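## 4. Laying out and checking your power strip

This is our favorite part of the whole set-up, because once the strip is sorted, everything else on the bench comes alive. Take your time with it. You need a clear tabletop, the white work board from the Kedent bench kit, a dry cloth, and the strip itself. Keep your lamp, charger and glue gun in their boxes until section 5.

You'll be working with the strip unplugged the entire time. The wall outlet doesn't come into it until the very last step.

> **Caution:** If the strip or its cord has been stored in a damp garage or basement, leave it indoors overnight before you start. Never plug in a strip that has water, rust marks or a burnt smell on it.

### 4.1 Get the board ready

1. Wipe the tabletop and lay the white board flat on it, glossy side up. Any sturdy table will do. If yours has rounded edges, pull the board in a little so no corner hangs over the curve.
2. Press down on each of the 4 corners. If one rocks, turn the board a quarter turn and try again. A folded sheet of paper under the low corner also works beautifully.
3. Wipe the board too. Solder crumbs and wire clippings love to hide in outlet holes, and a clean white surface shows them right up!

**Note:** The darker Aksoy boards fit the same tables and are lovely to look at, but a white cord is much easier to check for scuffs in good light. We move the strip to the white board for this job even when the other one is already out.

### 4.2 Know your strip

The strip in the kit has three outlets in a row, small rocker switches along one long edge, and a larger switch at one end. The cord comes out at that same end. Get used to thinking of it as the "cord end," because the rest of this guide uses that name constantly (section 6 especially, when you start routing cables along the back).

If you bought the longer Protiretti strip separately, all the steps are the same. You'll just have more outlets to look into.

### 4.3 Check it over

1. Take off the cord tie and let the cord relax. It will want to spring back into its factory folds, so give it a few minutes. Hanging it over a chair back speeds things up.
2. Run the cord through your fingers from the strip to the plug, slowly, feeling for nicks, flat spots or stiff sections. Do it twice. Melahat Gökçe, who wrote the first edition of this guide, used to do it with her eyes closed, and she found more bad cords that way than the rest of us put together.
3. Look hard at the two places where the cord bends most: where it leaves the strip, and where it enters the plug. The sleeve should be snug, with no inner wires showing.
4. Turn the strip over and check that the case is closed all the way around.
5. Flip every switch on and off. You want a clean click each time. A mushy switch means the strip goes back in the box, and you should contact Cakier parts service for a replacement.
6. Leave every switch in the off position.

> **Caution:** Don't poke anything into the outlets to clean them. Turn the strip upside down and tap it gently on your palm.

### 4.4 Position the strip and cord

1. Set the strip on the board at an angle, so you can reach the outlets and the small switches without stretching across.
2. Bring the cord around in one wide, open loop. No knots, no tight coils! A strip that runs a 60-watt lamp for hours needs its cord to stay cool, and a tightly wound cord holds on to heat.
3. Rest the plug on the board in front of the strip, where you can see it. As long as it's lying there in plain view, you know for sure the strip is off the power.
4. Slide the strip back and forth a little. The cord should follow easily, without tugging at the cord end. If it drags, open up the loop some more.
5. Compare your layout with the picture, then move on to 4.5. The exact angle is up to you (lefties usually like it turned the other way, with the cord end on the left).

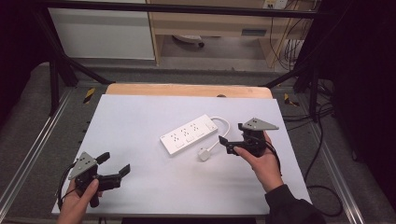 ### 4.5 Connect to the wall

1. Choose a wall outlet the cord can reach with slack to spare. Never run it under a rug, and never plug the strip into another strip.
2. Push the plug all the way in, then turn on the larger switch.
3. Plug in one lamp and switch it on. If it lights up, wonderful, you have a working bench! Leave it on for 45 minutes, then feel the cord and plug. Both should be cool or barely warm. If either is hot, switch off, unplug, and see section 7.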